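O cesto da sala

Quando cheguei à casa da senhora Kershaw, em setembro, a máquina já estava lá e eu não gostei dela. Digo isto com sinceridade. Eu vinha de Drikevov com uma mala e um contrato de duas folhas, e no contrato estava escrito "serviços domésticos leves". Ninguém me tinha dito que os serviços eram para dividir.

– Seo-ah Ra – disse ela, a ler o meu nome no papel, devagar e bastante bem. – Eu sou a Evie. Aquele é o Son.

Son era o nome que ela lhe dava. A empresa que o alugava chamava-se Gruster e tinha escritório no cais de Zondovport, por cima de uma loja de cordas. Custava 734 coroas por mês. Eu custava 1.207. A senhora Kershaw disse-me os dois números na primeira manhã, enquanto punha manteiga no pão, e penso que não queria ofender-me. Era uma mulher que gostava de dizer os preços das coisas.

As tarefas estavam numa folha presa na porta da cozinha, em duas colunas. Na minha coluna havia a roupa, a sopa, os vidros, os remédios das oito e tudo o que tivesse a palavra "escada". Na coluna do Son havia só uma linha: o lixo da sala.

– Só isso? – perguntei.

– Só isso. Quando ele fizer bem isso, passa para a cozinha.

Eu fiz então uma conta que me deu vergonha. Pensei: se ele passa para a cozinha este mês, no inverno passa para a roupa, e na primavera eu volto para Drikevov. Por isso comecei a observá-lo, como se observa um colega novo que chega sempre mais cedo do que nós.

Às dez horas ele entrava na sala. A senhora Kershaw sentava-se no sofá da esquerda, com os pés bem juntos para não incomodar, e eu encontrava sempre alguma coisa para limpar ali perto. O Son aproximava-se do cesto e baixava um braço. Depois parava. A garra ficava junto da borda, com as duas peças de metal inclinadas uma para a outra, e durante muito tempo não acontecia nada.

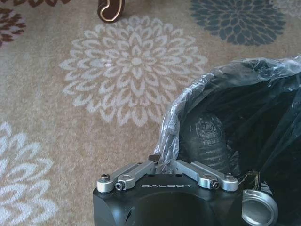 – Está a pensar – dizia a senhora Kershaw.

– Está avariado – dizia eu.

Mas não estava avariado. Passado um minuto, às vezes mais, a garra fechava-se sobre a dobra do saco, puxava um pouco, e o plástico fugia. Ele abria, recuava e tentava outra vez, um dedo mais para o lado. O plástico fugia de novo. Eu nunca tinha reparado que um saco do lixo é uma coisa tão difícil. Não tem lado certo. Brilha num sítio e noutro não, e quando se lhe toca já tem outra forma. A minha mão sabe isto e nunca mo contou.

Na primeira semana ele conseguiu tirar o saco uma vez. Trouxe-o pendurado até à porta da cozinha, muito direito, e a senhora Kershaw bateu palmas. Eu peguei no saco e levei-o para baixo, pela escada, que era da minha coluna. Ninguém bateu palmas, mas também não era costume.

Pôr o saco novo era pior. Ele precisava de abrir a boca do saco, e a boca do saco estava colada, como estão todas. Eu sopro, ou esfrego com os dedos. Ele não tinha com que soprar. Ficou com o saco fechado na garra desde as dez e vinte até ao almoço, e depois chegou um rapaz da Gruster, de bicicleta, com um casaco demasiado quente para setembro. Olhou para o Son, olhou para o cesto e escreveu no telefone.

– Vamos melhorar isto – disse ele.

– Quando? – perguntou a senhora Kershaw.

– Está na lista.

– E a cozinha?

– A cozinha também está na lista, mas é outra lista.

Ela ofereceu-lhe chá. Ele aceitou e deixou a chávena na mesa da sala. Ficaram a olhar para ela, ele e a senhora Kershaw, e depois os dois olharam para mim. Levei a chávena.

Nessa noite telefonei à minha irmã e contei-lhe tudo, e ela riu-se tanto que o marido veio perguntar o que era. Eu ri também. Mas depois de desligar fui à sala buscar os óculos da senhora Kershaw, e o Son estava ao lado da janela, com os braços recolhidos, e senti que tinha falado mal de alguém que vivia na mesma casa.

Foi na terceira semana que aconteceu a história da folha. Eu tinha trazido ramos do jardim e deviam ter caído alguns restos, não sei. Às dez horas havia no tapete uma coisinha castanha, amarrotada, mesmo em frente do sofá. O tapete daquela sala tem flores enormes, umas claras, outras azuis, outras quase da cor do chocolate, e uma folha seca em cima delas não se vê facilmente. Eu vi. A senhora Kershaw também viu, porque puxou um pouco os pés. Pus a mão no bolso do avental e deixei-a lá.

– Deixe – disse ela baixinho. – Quero ver.

O Son entrou e começou pelo cesto, como sempre.

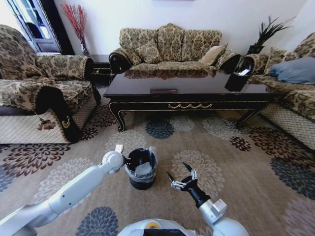

O Son e o cesto, sobre o tapete das flores.

Trabalhou no saco muito tempo. Tenho de ser justa: trabalhou melhor do que na primeira semana. Segurava a borda com um braço e usava o outro para puxar, e isso era novo. O saco subiu até metade e ficou preso, e ele não puxou com força. Desceu-o e voltou a subi-lo de outra maneira. Dei por mim com os ombros encolhidos, como quando a minha sobrinha aprendia a atar os sapatos.

O saco saiu. Ele virou-se com ele e passou ao lado da folha. Parou. A cabeça baixou um pouco, ou pareceu-me que baixou. A senhora Kershaw agarrou-me o pulso.

Depois continuou até à porta da cozinha e ficou à espera de mim.

– Não viu – disse ela.

– Talvez tenha pensado que era uma flor.

– Há flores dessas no tapete?

Fomos ver as duas. Ela ajoelhou-se, o que o médico lhe tinha proibido, e pôs a folha em cima de uma pétala castanha e depois ao lado, e afastou a cabeça para trás.

– Podia ser – disse. – Sem os óculos, podia ser.

Levei o saco para baixo. Quando voltei, ela ainda estava no chão e não conseguia levantar-se sozinha. Passei-lhe os braços por baixo dos dela, como me ensinaram, e contámos até três na minha língua, que ela achava mais própria para levantar coisas pesadas. Sentei-a no sofá. O Son estava na porta da cozinha com a garra ainda aberta, virado para nós.

– Ele fazia isto? – perguntou ela, ainda sem fôlego.

– Não está na coluna dele.

– Pois não.

Ficou calada um bocado, a alisar a saia. Perguntou-me quanto custava um tapete liso. Eu disse que não sabia, mas que podia perguntar na loja ao pé do mercado. Disse que era caro, com certeza, um tapete daquele tamanho, e que eu gostava das flores.

– Eu também – disse ela. – Foi o meu marido que escolheu.

Às oito dei-lhe os remédios. Na folha da porta da cozinha ela tinha escrito, com lápis, por baixo da única linha do Son: "folhas (tentar)". E na minha coluna, a seguir à escada, havia também uma palavra nova, mas a letra dela era difícil e tive de lhe pedir que a lesse.

– "Levantar" – disse ela. – Amanhã falamos do preço.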